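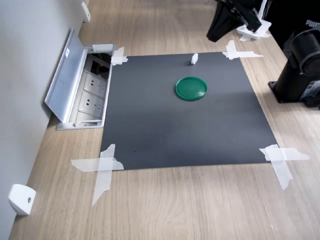
Pledum: lids and small things on a gray mat

I put this set together because I kept needing pictures of plain household bits on a plain background, and everything I found was way too busy. So Pledum is a green lid, a little white block, a dark mat and a light wood tabletop. That's pretty much the whole cast!

The mat is taped down at all four corners. If you want to copy the setup, be generous with the tape (I went through a lot, and the corners still came out wrinkled).
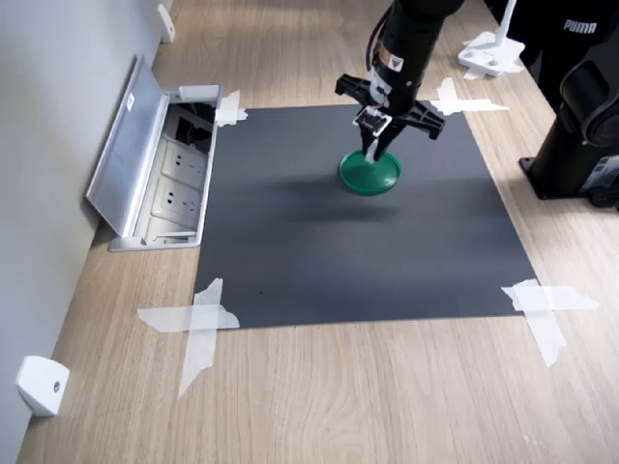 What's in the folder

There are 300 clips in 5 folders, split by where the lid starts out. I threw out 14 more that were too dark to use. Start with the first folder if you only want a quick look, it's the smallest download.

Lids are round, shallow and a bit shiny, so watch for highlights on the rim if you're sorting by color. I set my green threshold too tight the first time 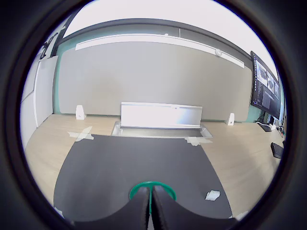 and had to redo 100 labels in April, so go easy on it. Labels are in a plain text file next to each clip. Found a wrong one? Open an issue and I'll fix it.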